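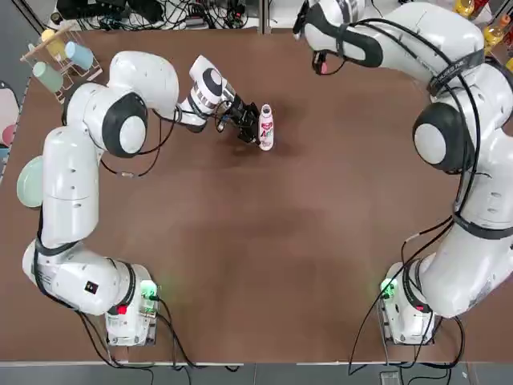 Progress to the end of May

Both arms are now set up at the table at the Tindik workshop and powered from their own bases. Each base has its own red button. The cables are strapped along the arms, though the left one still has loops to tidy.

We have logged 268 runs with the small bottle, 45 of them in the last week. Spending is within the Clernov grant.

Still to do: shorter cables, and 2 spare fingers on order from Flindari.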